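Modedside Residents' Handbook
Shared Kitchens: Care of Dishes and Drying Racks

Residents are asked to leave the kitchen ready for the next household. The guidance in this section applies on every floor and was last revised in September.

Washing

Scrape plates before they reach the sink. Wash glasses first, then flatware, then plates, and leave greasy pans for last. Change the water once it turns cloudy. Dried egg and starch loosen best in cool water.

Drying

Stand plates upright with a gap between them so that air can reach both sides. Forks and spoons go in the utensil caddy with handles down; knives go in with the blade down. Empty the drip tray daily and wipe it with a cloth.
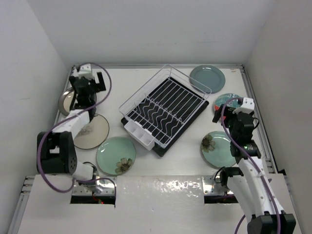 Removing Mineral Deposits

Mix equal parts white vinegar and warm water. Soak the tray for 17 minutes, scrub the corners with an old toothbrush, and rinse well. Do not combine vinegar with bleach. Wire racks should be dried by hand after rinsing, as chipped coating will rust.

Worn racks may be reported to Rukhsana Talpur at the housing office, extension 749.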